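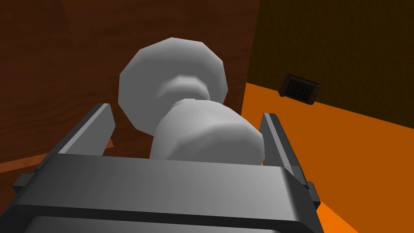

Scooter and Motorcycle Rental: Frequently Asked Questions

Zendmont rents scooters and light motorcycles to visitors from its offices in Grovell and Villaseñor. The answers on this page apply to both offices unless stated otherwise. They were last revised on Jun 9, 2022 and replace all earlier versions, including the printed leaflet.

Before you book

Who may rent a scooter?

Renters must hold a full license that covers the class of vehicle requested. A learner's permit is not accepted. The license must be presented in its original form at the time of pickup. Photographs and photocopies of a license are accepted for the booking only.

Do I need an international permit?

An international driving permit is required if your license is printed in an alphabet other than the Latin one. All other renters are advised to carry one, as it may be requested at a roadside check. Zendmont does not issue permits and cannot obtain one on your behalf.

How far in advance should I reserve?

Reservations may be made up to 60 days before the date of pickup. Automatic scooters are in short supply during February, when the coast road festival is held, and early booking is recommended for that month. Manual motorcycles are usually available at shorter notice.

Can I choose a particular model?

Bookings are made by class. The office will try to meet a stated preference, but the model cannot be guaranteed. If no vehicle in the reserved class is available, a vehicle of the next class up will be offered at the original price, provided your license covers it. 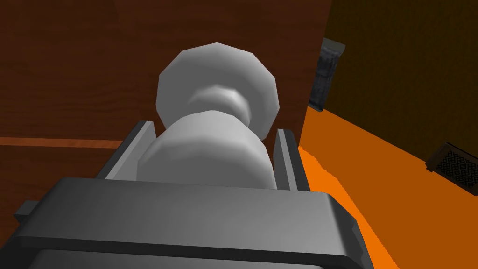
How many people may ride on one scooter?

Each scooter may carry a maximum of 2 adults, and only where a rear seat and passenger footrests are fitted. Passengers must be named on the rental agreement before departure. Children who cannot reach the footrests may not be carried.

Are helmets included?

Each rental includes one helmet for the rider and one for any named passenger. You may bring your own helmet if it carries a recognized safety mark. Helmets must be worn and fastened whenever the vehicle is in motion - this applies on private roads and beach tracks as well.

On the road

Where am I allowed to ride?

The rental agreement covers all paved public roads in the district, including the full coast road between Grovell and Villaseñor. Unpaved roads are excluded, with one exception. The gravel road to the Cillholm overlook may be used in dry weather by riders of manual motorcycles. Scooters should be left in the paved parking area at the foot of the hill, where the walking path to the overlook begins.

How long does the ride to Cillholm take?

The route from the Grovell office to the Cillholm parking area is 32 miles each way. Travel time depends on traffic, which is heaviest in the late afternoon when many visitors set out to watch the sunset. Riders are asked to allow enough time to return at an unhurried pace. The last stretch has no street lighting.

May I ride after dark?

Riding after dark is permitted on lit roads. Headlights must be on at all times, day and night. Vehicles on a half-day rental must be back at the office by closing time.

What should I do if the vehicle breaks down?

Move the vehicle off the road if it is safe to do so, and call the number printed on the key tag. Please do not arrange repairs yourself. Costs paid to a third-party garage are refunded only where the office agreed to them beforehand.
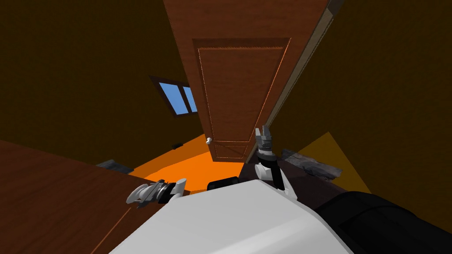

Where can I leave my luggage while I ride?

Both offices will store one bag per renter at no charge for the length of the rental. Bags must be closed and labeled with the name on the agreement. Passports, cash and electronic devices should be kept with you and are not accepted for storage.

Payment and return

Is a deposit required?

A deposit is held on a credit card at pickup and released after the vehicle has been inspected. Debit cards are accepted at the Villaseñor office only. Cash deposits are not accepted at either office, and a passport may not be left in place of a deposit.

What is the most I could be charged for damage?

With standard cover, the renter's share of any damage is limited to $1,498 per rental. The limit does not apply to damage on excluded roads, to lost keys, or to any rider not named on the agreement.

Can I return the vehicle to the other office?

One-way rentals are available between Grovell and Villaseñor and must be requested when booking. A transfer fee applies and is shown before payment.

Should the fuel tank be full on return?

Vehicles should be returned with the same level of fuel as at pickup. Missing fuel is charged at the posted pump price plus a service fee. No refund is given for extra fuel.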